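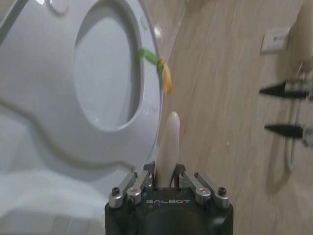 Fig. 1. Wrist view, toilet task. White cylindrical object held in the near gripper, second gripper at right.

Week 4 handout - wrist cameras and pretraining (Kalogeropoulos)

Read Giannakopoulos ch. 2 before lab. Skim the Vendach report, skip its appendix.

Setup: bathroom task, two arms, one policy. Question for today - how much does the wrist view buy us over the head view alone?

Result to know: 174 demos collected, 173 kept. Head view only, 44 successes out of 100 trials. Wrist views added, same trials, clear improvment in final approach. Little change in reaching. Why? Discuss.

Hard part is white on white. Weak edges, glare, blown highlights. Depth is bad there too. Then clear panels - reflections land on top of the wall texture and the encoder has to sort it out. 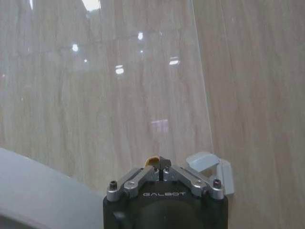
Fig. 2. Transparent panel with light reflections, fingertips closed or nearly so.

Augmentation: random brightness, random crop. No horizontal flips!! Flipping swaps left and right arm and the action labels dont match anymore.

Gripper width - log it as its own input, do not make the network guess it from pixels.

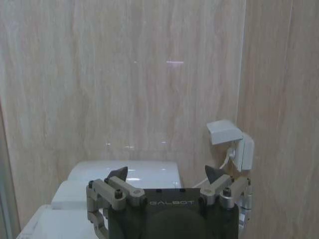
Normalize width to 0-1 before stacking it with the joint angles. Same for the Rerumwood set, check units first.

For September: problem 3, all parts. Problem 4 optional.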